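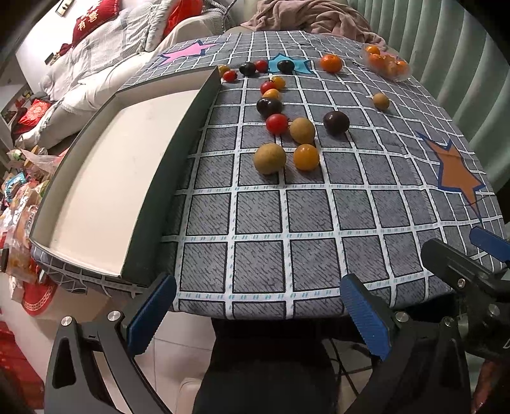
Ledesma
List moderator, Ovitz Fruit & Garden Exchange

Hello all, and thank you for the many kind replies (I'm still working through them!). I wanted to answer this one on the list, as I suspect a few of you have wondered the same thing.

On 25th April a member wrote:
> I came home from the Trurkau swap with far more fruit than
> I can eat, all mixed up in one bag. Do you sort yours before
> putting it away? And can the tomatoes go in the fridge?

I do sort, and I'm a bit of a slowpoke about it. Everything gets tipped out on the star tablecloth first, cherry tomatoes and dark plums and those little tan ones that look like longans to me, and then I go through them by feel. Anything soft gets eaten that day, usually standing up. Firm plums stay out on the counter until they give a little near the stem, and then into the fridge they go.

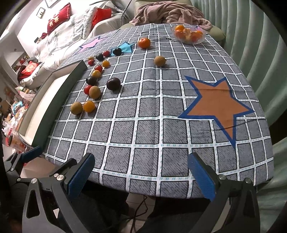

Tomatoes I leave out, stem side down, in a shallow tray with a bit of room between them. I know the fridge crowd will write in, and you're welcome to! If they're dead ripe and you can't get to them, go ahead and chill them, but let them warm up again before supper. Mandarins are happy in a bowl for a few days. Do turn them over now and then and look at the undersides.

If you still have too much, the Terkus pantry takes fresh fruit in the mornings. My last box weighed 590 grams and they were very gracious about it.

Warmly,
Ledesma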